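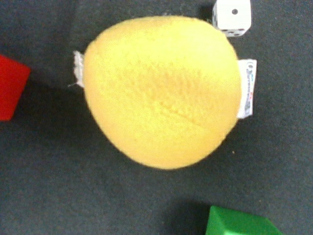

4 min read

A Starter Kit Should Start With Your Own Junk

By Ikechukwu Lawal

Trornura sells a tabletop robot package called Vollton for $2,998. You get the software, a wrist camera, the mounts, and a set of recorded tasks that are supposed to have an arm picking things up the same afternoon. You bring the arm. I have used the package since June, and my view is that the software is worth paying for and the tasks that come with it are mostly a waste of time.

The tasks are too clean. Trornura gives you 12 of them, and each one assumes blocks of one size, set apart from each other, on a plain surface. The arm does them well. Then you put down something soft and it has trouble, and you have learned very little about why.

So we stopped using the supplied layout and put out whatever we had. Toy blocks, a couple of balls, a sponge, a bowl, a plate, a highlighter. We also put out a yellow plush with a fabric tag on each side. I would tell any buyer to find something with tags on it. A tag changes the outline of an object from above, and an outline is what a lot of grasp planners care about. The software kept wanting to treat the plush as wider than it is. Once we had recorded enough grasps of our own, that mostly went away.

The camera is fine. It is a little soft close up, and you will not be reading small print on a label with it. For finding the edge of a block against a dark surface, it does the job. I would rather have a so-so camera that stays where I mounted it than a sharp one that needs recalibrating every time the wrist takes a knock.
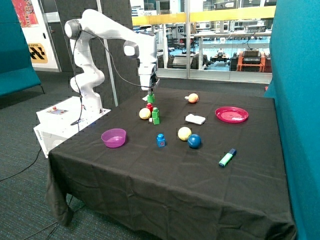

Work on the green blocks, with the other objects left out on the cloth.

Stacking is where I changed my mind about the product. I expected to dislike the recording tool, which looks like something from an old accounting program. It has one big list and hardly any icons. But you can open any attempt, step through it, and mark the point where it went wrong. We recorded almost 300 attempts at moving and stacking small blocks, and I could find any one of them in a few seconds. The tool in Jorkum, the package I used before, is much nicer to look at. I lost whole sessions in it.

I also think buyers worry too much about how tidy the table is. Wrinkles in a tablecloth are fine. So are objects that have no part in the task. If the arm can only stack blocks on a bare table, it can't stack blocks in any place where people work. Leave the bowl and the sponge out. Let the highlighter sit at whatever angle it landed. Your first numbers will look worse, and they will be closer to what you get later.

Tall stacks deserve some patience. The fingers have to come down around the top piece without touching anything next to it, and when another block is standing right alongside, there is not much room. Trornura's default approach speed is too fast for this. Turn it down before you do anything else – the setting is under Motion, on the second page, and the manual does not mention it.

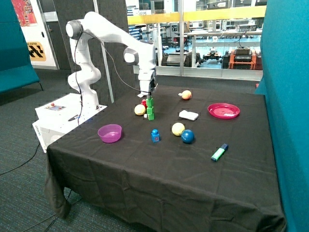 What about the support plan?

Trornura also offers a support plan called Doolan, at $200 a month. You send in your recordings and they send back comments and a tuned model. I paid for one month. The comments were useful and clearly written by a person who had looked at the files. The tuned model was a bit better than ours on single blocks and no different on stacks.

I would buy one month of it, at the point where you have your own recordings to send. Buying it on day one makes no sense, and the checkout page has it ticked by default. That should be changed.

My advice to Trornura is to drop half the supplied tasks and put a bag of odd objects in the box. Something soft, something round, something flat. It would cost them very little. Until they do that, I still recommend Vollton to small labs and to schools with a patient teacher, as long as they skip the task library and go straight to the recorder. Keep the approach speed low, and check the mount screws after the first week. Two of ours had worked loose.

19 July 2025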